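The Table Column
15th February

I promised in the last newsletter that I would stop going on about my table. I lasted one issue, and I'm sorry, but so many of you wrote in about cleaning white surfaces that I think I'm allowed a second round. (If you're new here, welcome! This is mostly a newsletter about making things at home, and the table is where I make them.)

So, quick catch-up. Back in October I cleared out the back room, which had been a place for boxes and the bike with no front wheel, and put in one big white table. One. I had three smaller ones before, all different heights, and I used to lay wrapping paper across two of them and then wonder why my pencil fell in the gap. The new one came from Multberg, the secondhand office place out past Crichton, and they let me have it cheap on account of a leg that wobbled. The leg took me one evening and a folded piece of cardboard, and then a proper foot when I got tired of kicking the cardboard out.

I wanted white for the light. The back room gets sun for a bit in the morning and then it sulks for the rest of the day, and a dark table in there made me feel like I was sewing in a cave. White throws it all back up at you. You can find a dropped pin! You can tell navy thread from black thread! I used to walk over to the kitchen window for that, every single time, holding two spools up like I was picking a wine.

The catch with white is that it remembers everything. Pencil is the worst for me, because I cut patterns on it and I'm a leaner, so whatever was on the paper ends up on the table and then on my sleeve. Then there's marker. I own the washable kind and the other kind, and they live in the same jar, and that is entirely my own doing.

What I've tried, in the order I tried it:

Dish soap and warm water on a soft cloth. It gets you most of the way. Wring the cloth out well, then go over it with a dry one or you'll have tide marks when the sun comes in.

A plain white eraser. I got this from a reader last fall and I'm still grateful. For pencil it beats anything wet. Rub lightly, brush the crumbs into your hand, done. Wet cloths just push the graphite around until you've got a nice even gray.

Baking soda paste. I was nervous about this one and did a corner first, which I'd recommend. It lifted an old tea ring and left a patch that looked a tiny bit duller than its neighbors, so I've put it away and I'm only getting it out for emergencies.

Rubbing alcohol on a cotton pad, for marker. Works nicely on the fresh stuff. On marks that have been there a while it fades them to a sort of ghost, and then you can go at the ghost again the next day — or do what I do and set the sewing machine on it.

The melamine sponges. I know, I know, half of you swear by them. They do work. They're also a very fine sandpaper when you get down to it, and I don't want a shiny spot in the middle of a matte table for the rest of my life. I use one on the sneakers and leave it at that.

The scuffs are another matter, and I've made my peace with most of them. Some were there when I bought it, some are from dragging the cutting mat around instead of lifting it. I spent a whole afternoon on them in the new year and my shoulder hurt for two days, and I couldn't have told you afterward which ones I'd worked on. A few gray specks and a little pale blue marker are about where I've drawn the line between a clean table and a hobby. 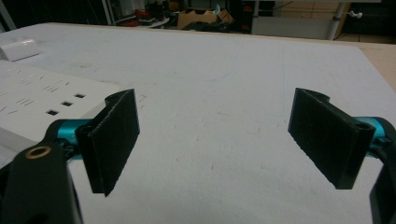
Lena Tomaszewski wrote in to say that I should stop scrubbing altogether and just cover the thing. She keeps a roll of plain brown paper at one end of hers, pulls a fresh length across when she starts a project, and uses the old piece for pattern drafts or for lighting the stove. Her table is 13 years old and she says the top still looks the way it did when she carried it in, except for one corner where a candle got away from her. She also thinks I'm wrong about the sponges, and that a single light pass with one never hurt anybody's table.

Well! I like the paper idea a lot, and I've bought a roll to try for the big jobs. I'm less sure about it for everyday, mostly on account of the light thing, as brown paper would put me right back in my cave. Maybe white paper? Does anyone do white paper? On the sponges, Lena, we may have to stay friends and disagree.

One more table note and then I'll let you go. A couple of you asked how I keep the top clear between projects, and the answer is a deep tray on the shelf underneath. Whatever I'm in the middle of gets slid into the tray at the end of the evening, scissors and all. It isn't tidy in there, please don't picture it tidy, but I can start the next morning on a bare surface and that does wonders for my mood.

Next time: the zipper pouches, with the lining instructions fixed. Several of you found the mistake in step 8 before I did. Thank you, and sorry about your zippers.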